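Search the encyclopedia Enter a word or phrase Go

Food coloring

Food coloring is anything you add to food or drink to change its color. I've been writing entries for this site for a while and this is the one I kept putting off, mostly because it's such a big subject and I have a lot of opinions about it (my kitchen counter has a green spot on it that is never coming out). So I'll cover what the stuff is, where it comes from, how it acts when you mix it, and a few things from my own cooking.

People have been coloring their food for a very long time. Saffron went into rice and bread for the yellow as much as for the taste, and beets, spinach, carrots, berries and burnt sugar all did their share of the work. Some of the old ways were awful, though! In the 1800s candy makers used colors made with lead, copper and even arsenic, and people got sick from them. The first lab-made dye came along in 1856, a purple meant for cloth, and before long makers were putting its cousins into butter, candy and jelly. The laws caught up slowly, and in the United States the first big one came in 1906.

Colors today come in two big families. The first is the lab-made kind, which is bright, cheap and very steady, and you only need a drop or two. The second comes from plants, animals or minerals: turmeric for yellow, beet for pinkish red, spirulina for blue, paprika for orange, and carmine, a strong red that's made from a tiny insect living on cactus. I know people who stopped reading labels after learning that last one.

You can buy color as a thin liquid, a gel, a paste or a powder. The thin liquid is what most of us grew up with, those little squeeze bottles in the baking aisle. It's great for drinks and for dyeing eggs, but it can ruin chocolate, which seizes up when even a little water gets in. Gel is thicker and stronger, so it's what I reach for with frosting. For chocolate you want an oil-based color or one of the powders made for it.

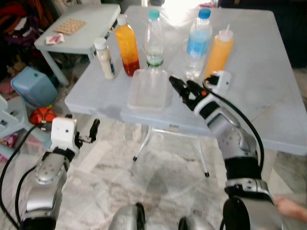
Why does a natural color sometimes change after you mix it in?
Many plant colors react to how sour the food is. Red cabbage juice is purple by itself, goes pink with lemon juice and turns blue with a pinch of baking soda, and the blue in blueberries can go a sad gray-green in muffin batter for the same reason.

Heat and light matter too. Beet color looks wonderful in a cold drink and then browns in the oven, so I gave up on my all-natural red velvet cake after the third try (my family ate every one of them anyway). Turmeric stands up to baking pretty well but fades if you leave it in a sunny window. Caramel color is the tough one of the bunch, and it's what makes cola brown.

Mixing works a lot like school paints, with yellow and blue for green and so on, except the color of the food counts as well. Butter frosting is a little yellow to begin with, so blue drifts toward teal, and I've found a speck of violet fixes it. Dark colors get deeper as they sit. Last December I made black frosting for a train cake, stopped at dark gray, left it in the fridge overnight and had a proper black by breakfast. If I'd kept adding gel we'd all have had gray teeth!

As for safety, each country keeps its own list of what's allowed, and the lists don't match. A candy can be one color here and a softer shade overseas. Some studies have looked at whether certain lab-made dyes make some children more restless, and that argument has gone on for decades. Spilled color comes off hands with soap and patience. It doesn't come off grout.

Last edited Jan 19, 2021

Related entries
Saffron
Caramel
Egg dyeing
Red cabbage
Frosting and icing
Candy making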